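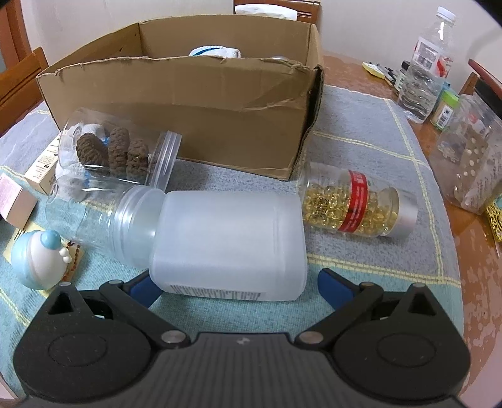

Packaging Materials and Product Stability
Handout 9: Water vapour transmission through plastic containers
Module leader: Gladys Swai. Laboratory supervisor: Mansa Baidoo.
Revised 2018-05-01

9.1 Scope

Handout 8 dealt with leakage, meaning the passage of gas or liquid through a gap. The present handout deals with permeation, meaning passage through the wall itself. The two are often confused in test reports, and a container can fail on either while passing on the other. Glass and metal are treated as impermeable throughout this module. All plastics are permeable to some degree.

9.2 Mechanism

Permeation takes place in three stages. Water molecules dissolve in the polymer at the surface where the vapour pressure is higher, diffuse through the wall, and leave at the surface where the pressure is lower. For a flat wall at steady state:

Q = P A (p1 - p2) t / L

where Q is the mass of water passed, P the permeability coefficient, A the exposed area, p1 and p2 the vapour pressures on the two sides, t the time and L the wall thickness. P is the product of the diffusion coefficient D and the solubility coefficient S. Both change with temperature, so a value of P quoted without a temperature should not be used.

The equation assumes that D does not depend on how much water the polymer has taken up. This is a fair assumption for polyethylene and polypropylene. It is a poor one for nylon, which absorbs a good deal of water and becomes more permeable as it does so.

9.3 Choice of polymer

High-density polyethylene and polypropylene are good barriers to water vapour and poor barriers to oxygen. PET is a better barrier to oxygen than either, but lets more water through than high-density polyethylene of the same thickness. Polystyrene is weak on both counts. The choice therefore depends on what the contents must be protected from, and in which direction. A dry powder must be kept from gaining water. An aqueous solution must be kept from losing it.

Clarity is a poor guide to barrier performance. A cloudy wall usually indicates crystalline regions large enough to scatter light, and crystalline regions do slow diffusion, but pigment and surface texture can give the same appearance.

9.4 Wall thickness

In a blow-moulded bottle the wall is not uniform. Material is stretched furthest at the corners and at the heel, and these are the thinnest places. A bottle with a square or rectangular body will normally show a greater spread of thickness than a round one of the same capacity and mass. Since Q varies with 1/L, thin areas contribute more than their share, and the mean thickness gives an underestimate of the loss. Take readings at the corners as well as the panels, and average the reciprocals.

9.5 Closures

The closure has its own area and its own polymer, and it also has a seal. On small containers the seal may account for most of the measured loss. Application torque must be recorded. A screw closure relaxes after it has been tightened, so removal torque will be lower than application torque even where nothing is wrong.

9.6 Gravimetric method

Fill the container with water to its nominal volume, close it to the stated torque and wipe the outside. Leave it in the cabinet for two days before the first weighing, to let the wall approach steady state. Weigh at fixed intervals after that. Plot mass against time and take the slope of the straight portion. Early points which lie off the line should be reported but left out of the fit.

Run a control of the same shape, filled with glass beads and closed in the same manner. The control corrects for balance drift and for water taken up on the outer surface - the second is small for polyolefins but should not be left out.

9.7 Worked calculation

A bottle loses 214 mg of water over nine days at constant temperature and humidity. The control shows no change.

Rate of loss = 214 / 9 = 23.8 mg per day

If the same bottle were made with walls twice as thick and the closure contributed nothing, the expected rate would be 11.9 mg per day. A measured rate well above this would point to the seal.

9.8 Reading and submission

Read Shirima's notes on sorption before the practical, sections 2 and 4 only. Reports go to Joyce Nyamweya by the end of the first week of August. State the temperature, humidity, torque and balance resolution on the first page. Reports giving a rate without units will be returned unmarked.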